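Stondano Placement Listings

A dataset of volunteer travel placements, collected from the public listing pages of agencies that send people abroad to work for a few weeks or months. Each row is one placement as it was advertised on the day it was saved. Version 2, released October 5, 2021.

What is in it

There are 2000 placements in 23 countries. The types of work include farm help, trail repair, classroom support, animal care and hostel work. Listings were taken from three agencies, Tetov, Gallagher and Aketti, and the agency name is kept in every row so that you can split by source.

Files

placements.csv has the main table, one row per placement.
countries.csv has the country codes and the season labels used in the main table.
changes.txt lists what was altered between versions.

Columns in placements.csv

id: a number given by us. It does not match anything on the agency sites.
agency: tetov, gallagher or aketti, always in lower case.
country: two-letter code.
work_type: one of 8 labels, assigned by hand.
min_weeks: shortest stay accepted.
fee: what the volunteer pays, in the currency shown on the page. Not converted.
fee_currency: three-letter code.
lodging: dormitory, host family, tent, own arrangement or unknown.
meals: all, some, none or unknown.
text: the advert itself, with page menus and footers removed.

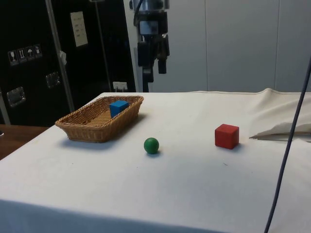 Fees need some care. Tetov includes airport pick-up in its fee and Gallagher lists it separately, so the two columns should not be compared directly without reading the text. Aketti quotes a weekly price for long stays and a flat price for short ones. We left the figures as printed and added the word "weekly" at the start of the text field where it applies.

Rows with lodging marked unknown are mostly farm placements. The advert often says that a bed will be arranged after booking and leaves it there. Please don't fill these in with the most common value.

Known problems

Some placements appear twice under different titles. We removed the pairs we found, but there will be others, mainly among the hostel jobs.

Accents in place names were lost in version 1. They have been restored in the text field but may still be missing in a few Aketti rows.

The seasons in countries.csv are set by country, which is too coarse for large ones. A placement on the coast and one in the mountains will carry the same label.

Listings saved in November are over-represented, as agencies put up their summer work for the southern half of the world at that time.

Use

The data may be used for research and teaching. It should not be used to advise anyone on a booking. Prices and dates have changed, and several of the placements are no longer offered.

Contact names and phone numbers were taken out of the adverts before release. If you find one that was missed, open an issue giving the id only and we will remove it in the next version.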